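Bedside Books: simulated pick episodes from our student robotics club

Hi, and thanks for stopping by! I'm the one who keeps this dataset tidy for the Sinley robotics club, so if a file is missing, that's on me. We made it for our school's spring project, where the job sounds simple: get an arm to pick up a book in a bedroom. (It took us most of December to stop arguing about the bedroom.)

Everything is rendered. The room is called Cheng in our scene list, after the street our clubroom is on, and it stays the same for every episode: bed, two nightstands, two lamps, big windows with a lawn outside. I'm weirdly proud of the lawn.

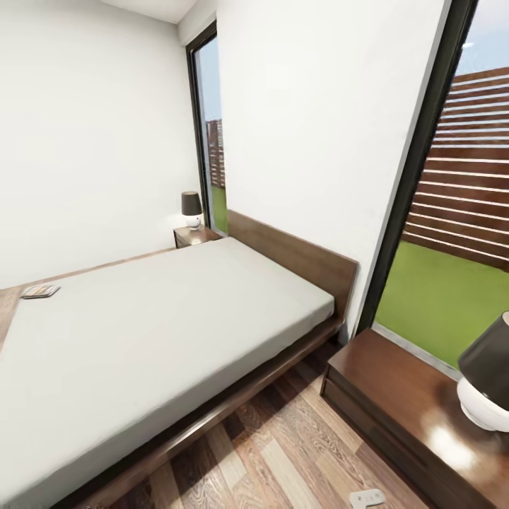

Cheng room, wide view, no arm in sight.

What you get in the download:

episodes/ has 529 episodes, one folder each
splits/ has the train and test lists as plain text
tools/ has Allilent, our little playback script

Each episode runs up to 1000 steps and then stops, whatever the arm is doing. The views don't share an angle, so please don't assume the floor is level in all of them! I lost a whole evening to that before I read my own notes.

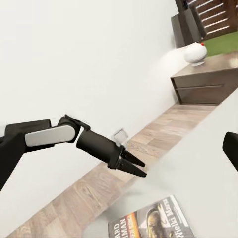 The gripper has two fingers and no sense of touch in our setup, so you only get joint positions and an open/close value. If you want contact forces you'll have to add them yourself, and if you do, send them over, I'd love to see them.

Book covers matter more than we expected. We started with blank boxes and our first model (Turnex, may it rest) learned to chase anything gray. Printed covers gave it something to look at, including when the lettering comes out upside down. Please leave the close-up views unrotated if you want to compare with our numbers.
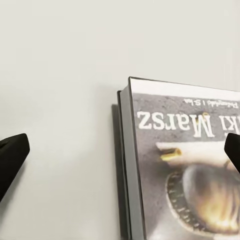
Close-up with both fingertips and a book cover, title upside down.

Known problems: episode 180 has a wrong timestamp and I keep forgetting to fix it. The playback script is slow on older laptops. Lamp light flickers in a few renders, and we haven't found out why.

To play one back, unzip everything, open tools/ and run allilent with the episode number. The random seed is 3021 everywhere. Questions go in the issues tab, and I usually answer after practice, so give me until 9 p.m. or so.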